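Engelbrecht wool baize, 50 cm sample, reviewed February 10, 2020

Supplied by Kukent on a cardboard roll. Cut edges held without fraying after 2 passes with a stiff brush. Creases from packing dropped out under a warm iron and a damp cloth.
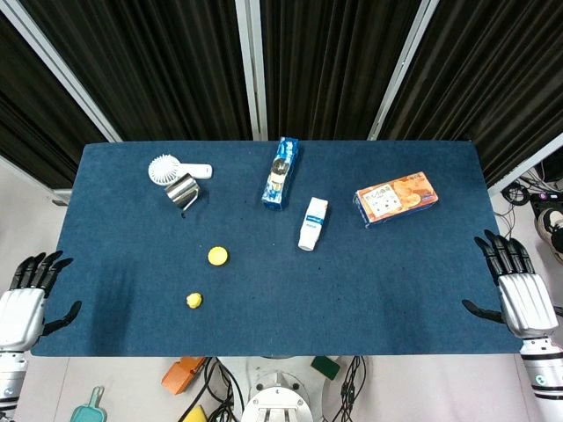
Colour choice matters more than weight. Pale shades mark quickly. On a dark blue felt cloth, a steel cup still picks up the blue in its reflections, so product photographers may prefer grey.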